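# Hokport rental kitchen – November walk-through

Done before the 7 a.m. prep shift. Items marked OPEN carry over to the next check.
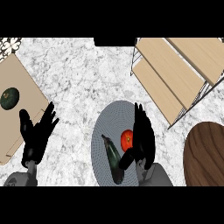

**Floors and exits**

- [x] Back door opens fully from inside
- [x] Mats flat, no curled corners
- [ ] Drain cover by the mop sink – OPEN. Still rocks when stepped on. Needs a new screw.

**Fire**

- [x] Extinguisher gauge in the green, pin and tag in place
- [x] Hood filters seated
- [ ] Gas shutoff label – OPEN. Faded, reprint it larger.

**Cold storage**

- [x] Walk-in at 2 °C, reach-in at 3 °C
- [x] Raw meat on bottom shelf
- [ ] Date labels – OPEN. Two tubs on the Bùi shelf had none. Left a note.

**Electrical**

- [x] GFCI outlets trip and reset
- [x] Cords clear of the sinks
- [ ] Light 13 over the dish area – flickers. Pristari has the work order.

**First aid**

- [x] Burn gel in date
- [ ] Blue bandages low – add to the Hisar order

Drain cover gets fixed first. Tape over it until then.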